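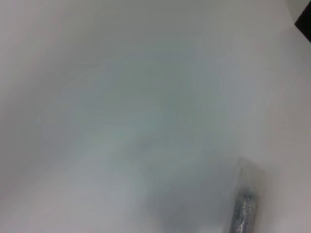

Perbridge Tabletop Set, data card

Version 3, March 1, 2023
Maintainer: Mieczysław Sadowski

Summary

The set holds 3964 still pictures of table surfaces and the things kept on or beside them. It was put together to test surface finding, edge finding and colour matching on pale, plain furniture. Most public sets favour patterned or cluttered tables, and methods tuned on those tend to do badly when the top is white and the light is uneven.

Contents

Pictures are sorted into 12 groups by room and table. Each group folder holds the pictures, a plain text notes file and a list of checksums. The two largest groups are Nakier and Wustham, named after the rooms. Wustham was added in February and has not been through the second round of checks.

Distances vary a great deal within a group. Close views of a bare surface are kept even where they are soft or streaked. They should be read with the sharpness field in the notes file, which runs from 0 (no usable edge) to 9 (all edges clean). Filtering at 4 or higher removes most of the blurred material, but it also removes a large part of the pale grey range.

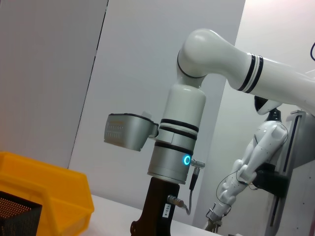

Labels

Each picture carries one surface label and any number of object labels. Surface labels give the colour family (white, grey, brown, other) and the finish, where the labeller could judge it. Finish is left blank when in doubt. Object labels cover fixed items, loose items and cables. A cable is labelled once along its full visible length, including loops, and plugs are labelled apart from the cable they end in. Printed tags are typed out in the text field exactly as read, with hyphens kept. Tags that could not be read are entered as a question mark.

Labelling was done in Stan, our in-house tool. Exports from versions before 2 used "gray" in the colour field. These have been changed to "grey" throughout, so older scripts that match on the string will need an update.

Known problems

White on white boundaries are the weakest part of the set. Labellers differed by up to 60 pixels on where a white object meets a white tabletop, mostly in soft light. The notes file marks these with the word "loose".

Glossy surfaces produce highlights that were sometimes labelled as separate objects in the early groups. Most have been taken out. Please report any that remain, with the group name and file number.

Colour was not corrected between rooms. The same tabletop can read as warm grey in one picture and greenish grey in another.

Use

Split by group. Pictures within a group share furniture and lighting, and a random split will give scores that are too high. The checksum list should be run after every download. Corrections go to the maintainer and are folded in at the next version.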